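How many pushing demos before the first training run?

Posted in Learning from Demonstration, May 19, 2020

cbenavides
We are collecting examples for a tabletop pushing task at our Flaltville lab. One arm with a single straight finger, a wooden board, and a handful of colored blocks. A person steers the arm by joystick and follows a short typed command such as "move the red cylinder next to the blue blocks." So far we have 200 episodes from 2 operators. My plan was to reach 3,000 before training anything. My supervisor thinks that is a waste of time. Also, should I throw out episodes where the operator misses and has to go around and push again?

Aldo Russo
Train now. 200 won't give you a good policy but it will tell you if your logging is broken. We ran the Montoya set for most of November before we found that the commands were saved one episode late, and all of it had to be relabeled by hand.

Keep the misses, as long as the operator recovers and finishes. If you only keep clean pushes the model never sees what to do when a block slides off the finger. I would drop the ones where the operator gave up.

isetar_user
depends on your blocks. we got ok results with less than that but only 2 shapes

Imham
Agree with Aldo on the misses. I would add that you should change the starting layout more often than feels necessary. Ours went stale when people put the blocks back in the same corners after every episode. We now reset every 16 episodes from a printed random layout. Curved pieces and stepped pieces also behave very differently under one finger, so have your operators push both kinds in every session.
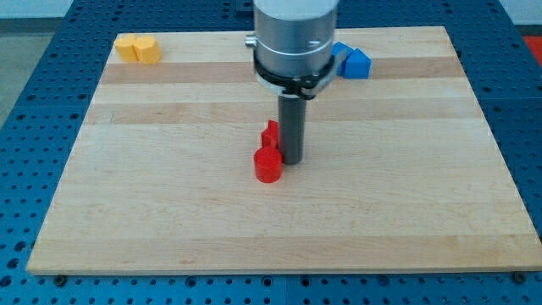 Should the typed command be written before or after the episode?
Both work, but writing it afterward from the recording usually gives a closer match between the words and the motion.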